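Research > Online Video > Working Papers > Section 4

4 May 2024
By the Ferudia Video Research Group

Print this page | E-mail this page

4. Effect of clip order on viewing in weekly video roundups

4.1 Material

The roundups studied in this section were published by Ferudia on its client pages between the first week of December and the end of the following quarter. Each roundup is a single page with a row of embedded clips, a short introduction, and one line of text per clip. The clips come from client firms and cover product tours, staff interviews, short tutorials, and home and interior features. A total of 596 clips were included. Clips removed by the client within a week of publication were dropped from the sample, as were clips that appeared in more than one roundup.

Playback events were recorded with Jiner, which logs a start, a pause, a seek, and an end for each session. A start was counted only when the viewer pressed play. Autoplay was turned off on all pages for the whole period, so the start count can be read as a deliberate choice by the viewer. Sessions with no event other than page load were kept in the denominator.

4.2 Assignment of positions

Editors normally place the clip they consider strongest in the first slot. To separate the effect of position from the effect of editorial choice, the order of clips was set at random by Brito for 24 of the roundups. The remaining roundups kept the order chosen by the editors and serve as the comparison set. Visitors to a given page all saw the same order. Per-visitor shuffling was considered but would have broken the match between the clip row and the numbered text below it.

The poster image for each clip was taken from the clip itself and was not retouched. Posters were sorted into three groups: those with a person in view, those with on-screen text, and those showing only an interior or an object. Figure 3 belongs to the last group.

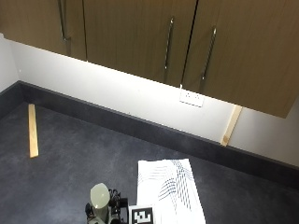 Figure 3. Interior-type poster: wall-mounted wooden cabinets with vertical bar handles.

Two coders sorted the posters separately. Where they disagreed, the poster was given to a third coder and the majority label was used. Posters that combined a person with on-screen text were placed in the first group, as the pilot showed that viewers tended to mention the person when asked what the clip was about.

4.3 Results

In the randomized set, the first slot drew more starts than any other slot, and the start rate fell with each step to the right. The drop was steepest between the last slot visible on page load and the first slot that required the viewer to scroll the row. Beyond that point the curve was nearly flat. The comparison set showed the same shape with a steeper initial drop, as expected if editors place stronger clips first.

Completion did not follow the same pattern. Once a clip had been started, its position had no clear effect on whether it was played to the end. Clip length was the better predictor. This held in all poster groups, although the interior and object group showed wider variation between clips than the other two.

Pages with fewer than 3,000 visits were analyzed separately, and their start rates were too uneven to support a ranking of the lower slots. They are reported in the appendix and are left out of the pooled estimates.

4.4 Limits of the data

Jiner does not link sessions across devices. A viewer who opened a roundup on a phone and later on a desktop computer is counted twice. The row also displays fewer clips on a narrow screen, so the point at which scrolling begins differs by device. Estimates were adjusted for screen width using the layout records kept by Sisarer, but these records are missing for the first two roundups, which were handled as if all visits had used the desktop layout.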